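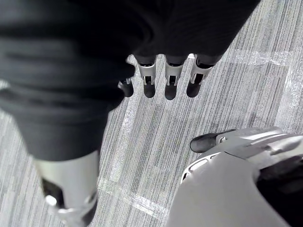
Dark fabric in soft folds, above the floor.

Lomska Opens Its Winter Sweater Exchange and Mending Room to the Whole Town

LOMSKA – The Lomska Knit and Mend Society is delighted to announce that its winter sweater exchange will be back in July, when the nights here are at their coldest and a good many of us are standing in front of the closet wondering what on earth happened to that warm gray cardigan. The exchange will run every Sunday of the month at the old Jamo Street ticket hall, and everyone is welcome, whether you have a bag of woolens to pass along or just cold elbows.

The idea is as simple as it was in our very first season. Bring a clean sweater, scarf, hat or pair of mittens, and take home another that suits you better. If you have nothing to bring this year, please come anyway and choose something, and do have a cup of tea while you are looking through the racks. Last winter 293 pieces found new homes this way, and we had so many kind notes afterward (and one very handsome drawing of a cat in a vest, now hanging by the door) that we began planning this season before the last one had been packed away.

Doors open at 9 in the morning, and children's sizes are on the long table to the left as you come in. 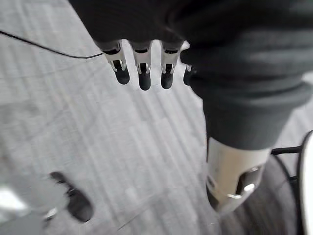
A Bigger Mending Room

Visitors who squeezed into the mending corner last year will be glad to hear that it has moved across the hall into the former parcel office, which has proper windows and a heater that works. There are six places to sit, good lamps, and baskets of yarn in more browns and grays than we ever thought possible. Helpers will be on hand all morning to show you how to close a moth hole, pick up a dropped stitch or put a new cuff on a sleeve that has seen too many garden gates.

We do ask that you wash knits before bringing them in for mending. Zippers are beyond us, we are sorry to say, but the Munasinghe tailoring shop two doors down has kindly offered to take those at a reduced price all through July. Just mention the exchange when you drop your jacket off.

Yarn from the Lilia Mill

This season's darning yarn is a gift from the Lilia mill, which has set aside 500 small skeins from the ends of its winter runs. They are wound on cards so that you can take one home in your pocket and finish your mending by the fire. The colors are mixed, so if you are hoping to match a particular shade, bring the sweater with you and hold it up to the window before you choose.

Anything left on the racks after the last Sunday will be sorted, bundled and passed on to the winter clothing shelf at the Lomska library, where it can be picked up free of charge during opening hours.

Getting There

The ticket hall is a short walk from the bus stop at the top of Jamo Street. There is a ramp at the side entrance, and strollers may be left in the front hall. Entry is free, and there is no need to sign up ahead of time.

About the Society

The Lomska Knit and Mend Society meets on winter evenings to knit, repair and swap patterns. New members are welcome at any level, including those who have never held a needle. Questions about the exchange may be left at the library desk or in the letterbox at the ticket hall.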